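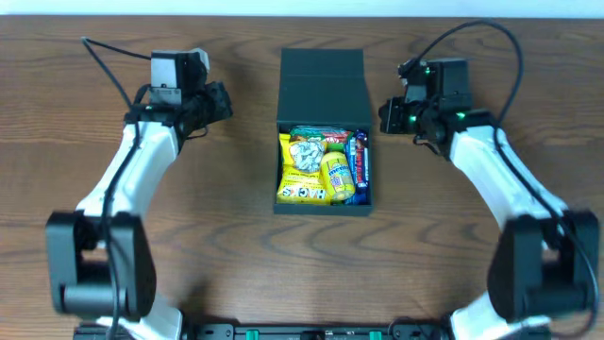

Snack boxes ready for Humphreys hall

April 2, 2020

Packing of this spring's snack boxes has finished at the Pekska office in Hukar, and 299 of them will go out to residents of Humphreys hall next week. The remaining 136 are meant for the Aser building across the road.

Each small green box has a hinged lid and holds a mix of sweets, with Hack's and Mentos among them. Orders opened in February and closed once the sweets had been bought.

Residents who put their name down can collect a box from the front desk between 10am and 4pm. Please bring your room card. Boxes not picked up within a week will be offered to the waiting list.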